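Subject: Re: [plalton-fittings] Lachance basin waste – slow seal
Date: 15 February 2020

On the Plivasthorpe job, list members were told:
> The Lachance pop-up waste drops 2 mm below the basin rim and still
> weeps overnight. Washer replaced in August. Is the Jurkia
> body a direct swap, or does the tailpiece need cutting?

Direct swap on a 40 mm trap, provided the basin has an overflow slot. The Jurkia body is 83 mm under the flange, so check clearance to the trap nut before removing anything. The threads match. The backnut does not – keep the one supplied. 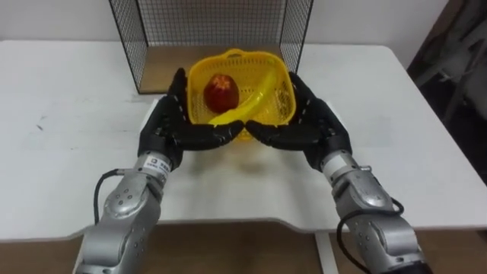

Yellow basket, apple and banana.

As for the weeping, I would look at the plug before the body. The centre screw sets the closing height, and two turns anticlockwise normally brings the plug back to the rim. If the seal is flattened on one side, replace it and clean the seat with vinegar, not an abrasive pad. Chromed brass marks easily.

Silicone under the flange only. Hand-tighten, then a quarter turn with the grips.

--
plalton-fittings mailing list
Plain text only, please trim quotes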